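Otby Curling Club: Progress Report on the Learn-to-Curl and Ice Improvement Grant
Prepared for the Lemieux Community Sport Fund

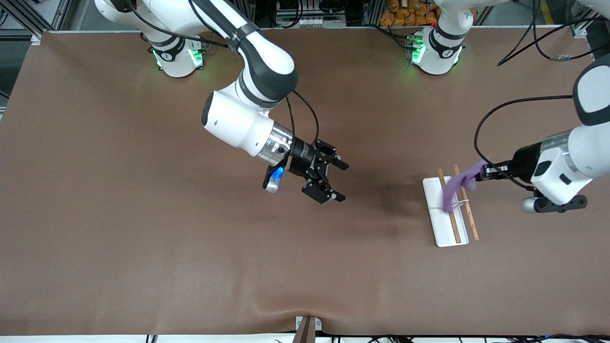
Is the club on track to finish the funded work by the end of the season?
The ice work is finished, the learn-to-curl program is past its halfway point, and the junior league will run four weeks later than planned but still inside the grant period.

Reporting period: start of season through January
Submitted by: Nuria Bustamante, program coordinator

1. Ice and equipment

The new scraper blades and the replacement pebble heads arrived before the ice went in. Demetrio Palacios, our ice technician, put down the first flood on schedule and had all the sheets open for league play a day early. Sheet 3 had a run toward the sideboard for the last two seasons. He leveled it during the second week and has checked it twice since. Skips report that draws to that side now finish where they should.

The junior stones were delayed. The supplier, Stellano, shipped one set with the wrong handle color and we sent it back. The correct set reached us in December. We were not charged for return freight. Until then the juniors used adult stones on shortened sheets, which worked for the older kids and not very well for the younger ones.

We also bought stabilizers and delivery sticks. The sticks have been used more than we expected, mostly by daytime league members with knee trouble. We would like to buy more and ask below to move money for that.

2. Learn-to-curl sessions

Eight sessions have been held. Each runs two hours, with the first half hour off the ice for safety and sweeping basics. Rodrigo Salcedo leads the instruction and Duygu Yüksel handles registration and shoe grippers at the door.

The 6:30 p.m. sessions filled quickly. The 9:00 p.m. sessions did not, and we dropped them after the second try. A morning session aimed at retirees replaced them and has been close to full each time.

Several people from the fall sessions have joined the novice league. We had to add a team to the draw, which meant moving to a five-end format on the late draw so the building could close on time.

3. Junior league

The league was to start in November. With the stones late and two coaches still waiting on their certification course, we moved the start to December. Inmaculada Tejada has taken over as head junior coach. Practices are in the late afternoon, with games every other week. The families were told about the change before registration closed and their fees were adjusted for the shorter first half.

Our planned exchange with the Grirno club will go ahead in the second half of the season. They will visit us first.

4. Budget

Junior stones, final invoice: $2,232
Scraper blades and pebble heads: $1,557
Instructor training: $1,000, paid in full

The stones came in under the amount approved. Stabilizers and sticks were paid from the small equipment line and the receipts are attached. Ice time for the learn-to-curl sessions is the club's contribution and is not charged to the grant.

5. Request

We ask permission to move what is left in the junior stones line to small equipment, for delivery sticks and two more stabilizers. No other change to the budget is needed.

6. Next period

Finish the remaining learn-to-curl sessions.
Complete the junior schedule and hold the Grirno exchange.
Have Demetrio measure the stones' running surfaces after the ice comes out and include his notes in the final report.
Survey the new curlers on which session times they would want next fall.

Questions on the schedule can go to Nuria Bustamante. Questions on receipts should go to Duygu Yüksel, who keeps the grant file at the club office.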